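Resetting the two-arm cell after a gripper swap

3 Jul 2026

I look after a small two-arm cell in a shared workshop. The arms hang over a table and sort small parts between trays. In March I replaced the finger pads on both grippers, and last week I had to take one gripper off completely to get at its mounting screws. These are my notes on putting the cell back in order. I am writing them down mostly so that I don't have to work it out again next time.

The cell runs on a control program called Dokura, which we get from the same shop that sold us the arms. The parts we sort are plastic caps and spacers for a customer, Pinach, who sends them mixed and wants them back separated. It is light work for the arms. Most of the trouble comes from small things moving on the table.

Why the gripper came off

The left gripper had started closing a little crooked. With a big part you would never notice. With a thin spacer the part would turn as the fingers met, and then it would go into the tray at an angle or miss it. I cleaned the fingers first, then swapped the pads side to side to see if the fault moved with them. It stayed where it was. After that I checked the mount and found one of the 4 screws had backed out about half a turn. The other three were tight.

I could have just tightened the one. I took the whole thing off instead, because there was dust between the gripper and the flange and I wanted both faces clean. A dry cloth did most of it. There was a thin line of old thread locker on one hole that I picked off with a wooden toothpick. Don't use a metal pick on the flange face. I did that once on an older arm and spent an evening smoothing out the scratch.

The screws go back in a cross pattern, finger tight first, then a second pass with the torque driver. I put a paint mark across each screw head and onto the housing. If a screw turns, the mark breaks and I can see it without a tool. I should have done this in March.

Cables

Both arms have a cable on the outside that has to have enough slack for the wrist to turn all the way. Too little and it pulls on the connector. Too much and it swings down into the work. What I do now is set the arm to the worst pose in the program, which for us is reaching across to the far corner of the opposite tray, and clip the cable there. Then I bring the arm back to its start pose and look at where the loop hangs. If it stays clear of the trays, I leave it.

The clips we use are the hook-and-loop kind. Zip ties hold better but I have cut into a cable jacket taking one off, and a new cable costs more than a bag of straps.

The mat and the trays

The table top is white and shiny, and the overhead camera had a hard time with it. Pale caps on a white table were nearly invisible to it. I tried a gray cloth, which bunched up, and then a rubber sheet from Livitz, which smelled strongly for weeks and picked up lint. Brown paper has worked better than either of them. It comes off a roll, costs almost nothing, and I can pencil marks on it.

The paper does crease. A sharp crease near a tray can show up to the camera as an edge, so I flatten the sheet by hand and tape it underneath along the sides. When it gets dirty I cut a new one. The pencil marks for the tray corners have to be copied onto the new sheet, and for that I keep a cardboard template hanging by the door.

The trays are two colors so that I can tell at a glance which is which, and so that a person filling in for me can too. Red is for incoming parts and blue is for sorted ones. They are otherwise the same tray.

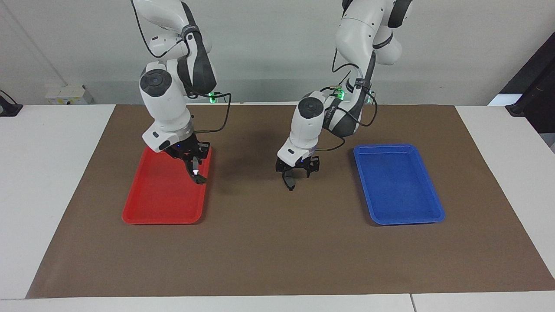
Both trays empty on the paper, one gripper closed and the other open.

I do the tray check with nothing in the trays. The arm over the red tray goes to a point just above the tray with its fingers closed, and I look at the gap from the side. With the fingers closed I have a single point to measure from. I slide a piece of folded card under the tips. If the card goes in with a slight drag, the height is right. If it won't go in, I raise the point in Dokura by half a millimeter and try again. I do the same for each corner of the tray and then move on to the blue one.

The open gripper gets its own check. I run it open and closed ten times over bare paper and watch whether both fingers travel evenly. Before the repair one finger was arriving first. Now they meet in the middle, as far as I can judge by eye. I also close it on a feeler gauge and turn the gauge gently by hand. It should not rock.

Running it slowly

Once the heights are good I run the full program at 7 percent speed with no parts. This takes a long time and is dull, and I have been tempted to skip it. The reason I don't is that last year I had the tray positions right and the path between them wrong, and an elbow came close enough to the other arm that the program stopped itself. At low speed that is a pause and a message. At full speed it would have been a knock and maybe a bent bracket.

During the slow run I stand where I can reach the stop button and I keep my hands off the table. I watch the cables more than the grippers. If a loop catches on anything, this is when it will show.

After that I go up to 66 percent, which is our normal working speed. The arms can go faster. The parts bounce in the tray if they do, and then the camera has to look again, and the time saved is lost.

The test batch

For the last step I use a batch of 500 mixed parts that I keep in a tub for this purpose. They are rejects from the Pinach job, the right shape but the wrong shade. I load them into the red tray a handful at a time. I write down every drop and every part in the wrong place, along with which arm did it.

On the first run after the repair there were a few drops, all from the left arm and all of them spacers. I went back over the gripper and found nothing loose. The problem was the closing position saved in the program. I had adjusted it some weeks ago to make up for the crooked grip, and then forgotten. With the gripper mounted square, the old number was squeezing too hard and popping the spacers out sideways. I put back the original value and ran the batch again. It went through with one drop, which I can live with.

That cost me most of an afternoon, so I now keep a sheet of paper taped inside the cabinet door. Any time I change a saved value I write down the old one, the new one and the reason. Dokura keeps a change log too, but it lists everything with the same weight and I find it hard to read.

What I check and when

Before each shift I look at the paint marks, wipe the gripper fingers and see that the trays are on their pencil marks. It takes a couple of minutes.

Once a week I change the paper if it needs it, do the card check at two opposite corners of each tray, and look along both cables for rub marks. The worst spot for rubbing is near the wrist.

Every few months I do the whole procedure above, including the test batch. I also back up the program to a drive that does not live in the workshop. We had a leak in the roof over the winter, and it missed the cabinet by an arm's length.

Still to do

The pads on the right gripper are older stock than the ones on the left, and the surface is getting smooth. I have ordered a set from Vídalín, who were slow last time but sent the correct part. I also want to replace the tape under the mat with something that peels off cleaner. The current tape leaves a strip of glue on the table, and I have been scraping it with an old plastic card.

If I get to the pads this month I will add the part number here, along with the torque setting for the mounting screws, which I wrote on the lid of the screw box and need to copy out before someone throws the box away.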